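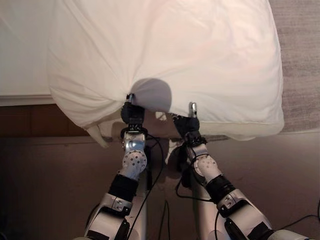 2. Bed and Bedding

2.1 Test bed
All bed-making trials used one bed with a brown wooden frame and a flat white sheet over the mattress. The side rail was taken as the reference edge for every measurement. Bedding was white throughout, which made creases hard to grade except under side light.

2.2 Pillows
Two pillow models were compared, the Zodano and the Psarras. Each was put through the same sequence: case on, corners filled, pillow laid flat, surface smoothed. A trial was rejected if any part of the case hung past the mattress edge at the end. Loose case corners were the most frequent fault. Gripping the near edge at the middle gathers the cloth into a deep fold, and creases spread diagonally from the grip point. Lifting at two points spaced further apart reduced the fold but left the case corners slack.

2.3 Results
A total of 434 trials were logged in August. Of these, 111 were rejected, for a rejection rate of 25.6 percent. The Psarras case is cut longer than its pillow and accounted for most of the rejected trials. Grading was done by Ragnheiður Kárason on a scale of one to four.

2.4 Limits
Only one case size was used. Cases were not ironed between trials, so creases from earlier handling may have lowered the later grades. Case shrinkage after laundering was not measured.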